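Trinora Hospitality Program, Gremerport Campus
Course 227: Kitchen Organization
Handout 14 – Sorting and Clearing a Work Table
Instructor: Harsh Tiwari

Students are expected to read this handout before the practical session. Clearing begins with a decision about where each item belongs. Group items by use: bowls and cups together, hand utensils together, cloths apart from anything that touches food. Fruit is moved first and kept away from used utensils.

A tray should be empty before loading starts. Place wide bowls at the bottom and set small cups beside them – never inside a bowl that has not been checked. Long spoons lie flat along one side, with all handles pointing the same way.
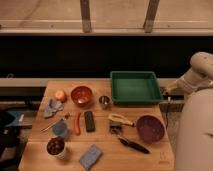
Cloths are shaken out, folded and placed in the linen bin, even when they appear clean. Items with no clear place in the kitchen go on the side shelf and are entered on the Sisodia sheet.

Each pair will clear 2 tables. Completed sheets are to be handed in at Room 241 before leaving.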